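Sujet : Les robots au bar, vous y croyez, vous ?

Posté par caradog_c, 4/13/22

Salut à tous ! Je tiens un petit bar à Clitcombe (18 couverts, pas un de plus) et mon associé Rónán Hegarty me tanne pour automatiser la préparation des boissons. Moi je suis partagé... Verser, d'accord. Mais couper, trier, poser, ranger ?
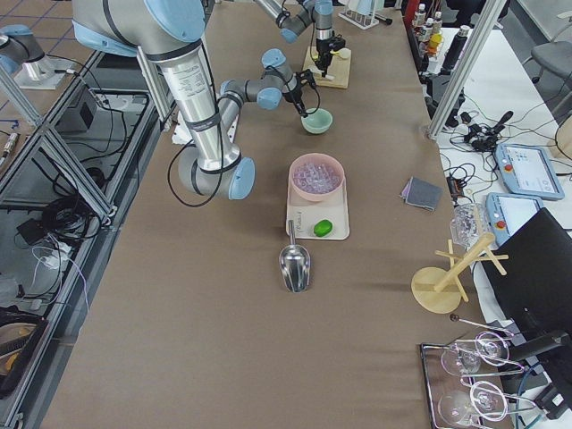

Mon souci, c'est la mise en place. Chez nous elle prend plus de temps que le service, et rien n'est jamais posé deux fois au même endroit. Regardez la glace dans le bol rose : c'est transparent, ça brille, ça glisse, et il faudrait que la pince noire du bras aille chercher ça proprement ? J'ai du mal à y croire.

Posté par gilmartin56

Franchement tu es sévère. La glace, avec une pelle, ça passe. Ce qui m'inquiète plus, c'est le citron vert qui roule dès qu'on l'effleure. 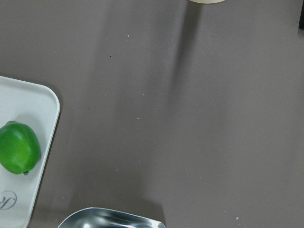 Le citron vert sur son plateau, la pelle en inox juste à côté.

Un truc rond et brillant, moi-même je le fais tomber une fois sur 4 !

Posté par jarna_k

Pas d'accord avec vous deux. Saisir un objet, c'est presque réglé. Le vrai problème c'est l'enchaînement : rondelle, glaçon, bol, et on recommence 100 fois sans dérailler. Et après, qui passe l'éponge ?

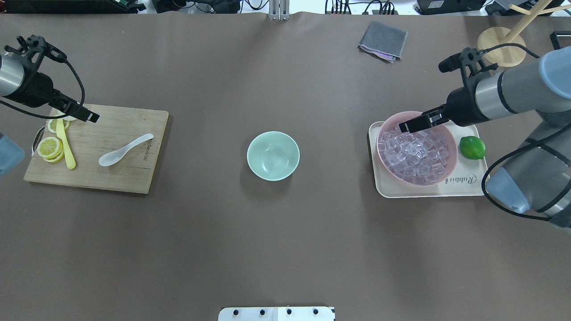
Rondelles de citron à gauche, glaçons à droite, bol vert menthe encore vide au milieu.

Pour moi deux bras c'est déjà le bon choix, un par poste.

Posté par caradog_c

Mouais. Deux bras, deux fois plus de place au comptoir, et le mien fait la taille d'un placard ! Rónán dit que je suis de mauvaise foi (il n'a pas tort).

Posté par gilmartin56

Commence par la plonge alors, tu nous raconteras en décembre.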